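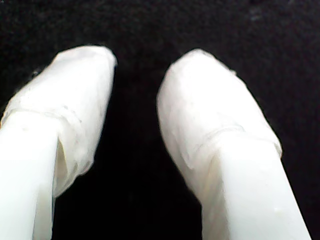
Photo: Clekora archive

About Clekora

Clekora is a language school for adults in the town of Tetari. We teach evening and morning courses in four languages, we prepare people for the exams they need for work or for study, and we translate documents for families and small companies in the area. This page tells how the school began, how we work, and what you can expect from us if you come to study.

How we started

The school began as one rented room above a bakery on Istik Street. There were 13 students in the first group, most of them from the same furniture factory, and they wanted English for talking with buyers. The lessons were after the late shift, so they began at nine in the evening and finished when the bakery started to work downstairs. Many of our older students still speak about the smell of the bread.

In the second year the factory paid for two more groups, and then the parents of the town began to ask if we could teach them also. They did not want to take an exam. They wanted to read the messages from their children who had moved abroad and married there, and to speak with the grandchildren. For these parents we wrote our first own course, which we called Family Talk. It is still the course with the longest waiting list, and we have changed it many times, but the first lesson is the same as it was: how to begin a phone call and how to finish it politely.

We moved to the present building in December, in the middle of a school term, which we do not recommend to any school. It is the old post office on the corner of Istik Street and the market square. We have 5 classrooms, a small library, and a kitchen where the students may make tea. The big counter from the post office stayed in the entrance hall. You register there, and you also return your library books there.

What we teach

We offer courses in English, German, Italian and Turkish. Each language has levels from complete beginner to upper intermediate. In English and German we have also an advanced group, if enough people register. A normal course has two lessons a week and continues for one term. The intensive course has lessons every weekday morning and is mostly chosen by people who are between two jobs or who will move soon.

Before you join a group, you will have a short conversation with a teacher. It is not a test and you cannot fail it. We ask what you have learned before, what you need the language for, and which hours are possible for you. After this we suggest a level. If after two weeks the level is too easy or too difficult, you can change the group without paying again.

Our groups are small, and we keep them small even when there is a waiting list. In a conversation group every person must have time to speak, also the quiet ones.

How we teach

We use printed course books, but we do not follow them page by page. Our teachers prepare a lot of material themselves, with texts from local life: the bus timetable, a letter from the electricity company, a recipe, an advertisement for an apartment. Grammar is explained in simple words and then practiced in speaking. There is homework after each lesson. We know that adults are busy, so it is short, but we ask you to do it.

Making mistakes is a normal part of our lessons. Almost all our teachers learned the language they teach as a second or third language, and they remember well which things were hard for them. For pronunciation we also invite native speakers, some in the building and some by video call.

The Vashisht room

Our library is called the Vashisht room, after the bookshop that closed on the market square and gave us its foreign language shelves. There were 409 books in the gift. We have added more since then, mainly easy readers, dictionaries and children's books, which are very good for beginners of any age. Students can borrow two books for three weeks. The room is open to the public on the afternoons when there are lessons, and you do not have to be a student to sit there and read.

Translation office

The translation office works next to the entrance hall. We translate certificates, contracts, medical letters and personal documents. For official use you may need a sworn translator. We will tell you at once if this is so, and give you the addresses. For students of the school there is a lower price for one document each year.

Fees and support

The fee for a course can be paid at once or in three parts. People who are without work, and people over 65, pay half. Each term we keep one free place in every beginner group for a person who cannot pay. To ask for this place, please write us a short letter in any language. The letter is read only by the school office, and the other students are not informed.

The school today

In the present term we have 121 students. Part of the groups meet in the building and part meet online, as we had to learn to do last year. It was not easy for us, and for some of our older students it was even more difficult, but several people who live in the villages outside Tetari could join us for the first time. For this reason the online groups will stay, also when all classrooms are open again.

Visit us

You are welcome to come and see the school before you decide. You can sit in one lesson free of charge, in any language and any level, if you tell the office the day before. The entrance is from the market square side. There is a ramp to the left of the stairs, and the bell is at the lower door.

The office is open in the morning from nine to twelve and in the afternoon from three to seven. During school holidays it is open only in the morning.

Page last updated: 20 Mar 2021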